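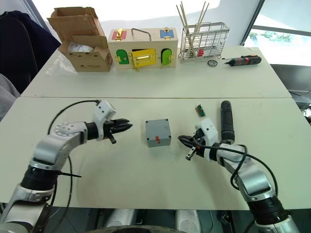

# 3. Setting up the Tamayo bench for the enclosure job

This section takes you from a powered-down pair of arms to a bench that can open and close the small gray enclosure by itself. It's our favorite job to set up! You get to use both arms at once, and small changes in setup make a difference you can watch as it happens.

You need to have finished section 2 (power, network, and emergency stop) before starting. If the emergency stop hasn't been tested on your bench, go back and do it now.

**Written by:** Shona Strachan and Savvas Petridis
**Last revised:** 14 April 2023

## 3.1 How the work is split

The left arm holds and the right arm drives. All of the Larkix programs that ship with the bench assume this. You can swap the roles, but you'd have to re-teach every position in the program, so try the standard way first and see how you like it.

The left gripper comes in from the side with its serrated fingers open, closes on the body of the enclosure, and keeps it still. The right gripper picks up the handheld electric screwdriver, brings it over the lid, and points the bit down at one screw at a time. Once the lid is off, either arm can reach the circuit board.

## 3.2 Getting the tables ready

The bench uses two white tables pushed together. The near one is for work and the far one is for storage.

1. Switch the arms to **Hold** on the Larkix panel and wait for the status line to read `HELD`.
2. Push the far table up against the near one. Run a fingertip along the seam. If you can feel a step, turn the feet of the far table until it's gone.
3. Lock both tables.
4. Wipe the near table with a dry cloth. Grit under the enclosure lets it rock, and a rocking enclosure is the number one cause of slipped bits.
5. Move anything the program doesn't need to the back of the far table. Boxes, baskets, and props for other jobs can all live there as long as they stay out of the reach zone (see 3.6).

> **Note:** You can leave a second screwdriver on the far table as a spare. Lay it on its side. The pickup routine looks for an upright handle, and two upright handles will confuse it.

> **Caution:** Never set up the enclosure across the seam. The tables can shift a little against each other when an arm pushes down, even when locked.

## 3.3 Dressing the cables

Please don't rush this one. More stops come from badly dressed cables than from everything else put together, and it's such an easy thing to get right.

Each arm has a black cable going to the hand. It has to be long enough for the wrist to turn all the way in both directions, and short enough that it doesn't sweep the table in front of the gripper.

1. With the arms still in **Hold**, follow the left cable with your hand from the wrist back toward the base. Feel for kinks, flat spots, and nicks.
2. Form a loose loop over the upper part of the arm, behind the gripper.
3. Fasten the cable to the forearm near its middle with one cable tie. Snug it until the cable stops sliding, then stop. You should still be able to twist the cable under the tie.
4. Let the rest of the cable trail back toward the base. It may touch the table, but it shouldn't cross the space between the two grippers.
5. Do the same check on the right arm. Its cable goes down the outer side of the arm, away from the work.
6. Switch to **Guide**, take the left wrist in your hand, and turn it slowly to each end of its travel. Watch the loop. If it goes tight, cut the tie and give it more slack.
7. Repeat with the right wrist.

> **Caution:** Don't put a tie over one of the black ribbed joints. It will get pinched the first time the joint folds, and it can take the cable's outer skin with it.

## 3.4 Placing the enclosure

Now for the part where it starts to look like a real cell.

1. Set the enclosure on the near table, between the two grippers, lid up.
2. Turn it so the red switch faces the side called for on your job card. Different Larkix programs use different starting directions, and the gripper must not close on the switch.
3. Check that the lid screws are all the way down. A screw that stands proud will make the height check fail before the driver even gets there.
4. Open the left gripper from the panel. In **Guide**, bring it up to the box until the fingers sit on either side, level with the middle of the body.
5. Press **Close, soft**. The box should stop moving without the lid bowing or the sides squeezing in.
6. Give the box a gentle nudge with one finger. If it slides, add one step of grip force and nudge again.
7. Press **Save** to store the position as `HOLD_BOX`.
8. Open the gripper and back the arm away to the side, in a straight line. Save that as `HOLD_CLEAR`.

Loose circuit boards go toward the right of the near table, behind the enclosure. Don't stack them, and keep them well away from the spot where the screwdriver stands. Fatima Radebe runs three of these benches and puts a square of antistatic mat down for her boards. We tried it and liked it a lot, though the program will run fine without one.

## 3.5 Teaching the screwdriver pickup

The screwdriver stands on end on the near table, by the right gripper. That saves the arm a long reach and means the handle is always presented the same way up.

1. Charge the screwdriver fully and fit the bit for your lid screws. Pull on the bit to be sure it's seated.
2. Stand the screwdriver on the table in reach of the right arm.
3. In **Guide**, bring the right gripper to the handle. The fingers should meet it squarely. If one finger touches first, the screwdriver will tip.
4. Press **Close, firm**.
5. Lift straight up until the tool is well clear of the table, then save the position as `DRIVER_UP`.
6. Turn the wrist until the bit points straight down. Look at it from the front, then walk to the side of the bench and look again. It's surprising how often it's perfect from one side and leaning from the other!
7. Save this as `DRIVER_READY`. 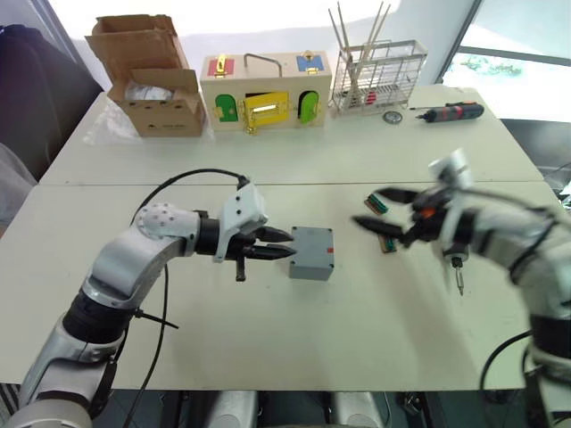 8. Bring the left arm in to `HOLD_BOX` at **Slow** speed and close the gripper.
9. Move the right arm over the first lid screw and lower it by hand until the bit drops into the head. You'll feel a small click through the arm, and it's a lovely moment when you get it the first time.
10. Save the position as `SCREW_A`. Raise the arm straight up and repeat for the other screws on your job card.
11. Return the right arm to `DRIVER_READY`, then run **Put back** to return the screwdriver to its spot.

> **Note:** Small connector blocks and other loose parts can share the near table with the box. Keep them out of the straight line between `DRIVER_UP` and the lid. A lowered bit will knock them over without the arm noticing.

> **Caution:** The bit is sharp enough to go through a glove. Keep both hands off the enclosure whenever the right gripper is holding the screwdriver, even in **Hold**.

## 3.6 Setting the reach zone

The reach zone tells Larkix where the arms are allowed to go. For this job it should end at the seam. The arms don't need anything from the far table, and a zone that stops there protects whatever you keep on it.

1. Open **Zones** and pick **New from touch**.
2. In **Guide**, touch the tip of the left gripper to each corner of the area you want, pressing **Mark** at each one.
3. Press **Close shape**.
4. Choose **Share with right arm**.
5. Run **Trace zone** at **Slow**. Both arms will follow the edge in turn. Stay behind the line on the floor and keep one hand on the stop.

If an arm pauses at the edge and shows code 1011, it has reached the zone limit. That's good news, because it means the zone is doing its work. Press **Back off** and carry on.

## 3.7 First run

1. Clear the near table of hand tools, cloths, and cups.
2. Set the speed to **Slow**.
3. Press **Start**, keeping a hand on the stop.
4. Watch the left gripper close, the pickup, and the first screw. Press **Pause** at any point if something looks off. The arms hold their place and the program picks up from there.
5. When the lid is off, press **Pause** and check the screw heads. Shiny scraped edges mean the bit is tilted. Go back to 3.5, step 6.
6. Let the program put the lid back on, then check that it sits flat.

Run the whole thing at **Slow** three times before you move up to **Normal**. Jean Carnegie, who wrote the first version of the pickup routine, still does this on every bench she sets up.

## 3.8 If something goes wrong

| What you see | Try this |
|---|---|
| Box turns when the driver starts | Add one step of grip force; wipe the table and the finger teeth |
| Driver tips during pickup | Re-teach 3.5, steps 3 and 4 |
| Bit lands beside the screw | Check that the box was put back in the same place, then re-save the screw positions |
| Wrist stops partway through a turn | Look for a tight cable loop; see 3.3 |
| Code 1011 | Zone limit reached; press **Back off** |
| Driver turns slowly or stalls | Charge it, or swap in the spare |
| Lid won't sit flat | Look for a pinched wire or a board out of its slots |

## 3.9 Regular care

**Every day**

- Look over both cables from wrist to base.
- Brush dust and plastic shavings out of the finger teeth with a dry brush.
- Run **Trace zone** once before the first job.

**Every 100 cycles**

- Change the bit. It may look fine. Change it anyway.
- Check the small screws on both gripper housings with the hand driver from the kit. They should be snug, with no thread paste.
- Re-save `HOLD_BOX` if the box has started to drift when gripped.

**Every January**

- Replace the cable ties on both arms, and redo 3.3 from the start.
- Ask Finlay Lindsay for the current finger pads and job cards. Give him the serial number from the base of each arm when you write.

Move on to section 4 for swapping the circuit board while the lid is off.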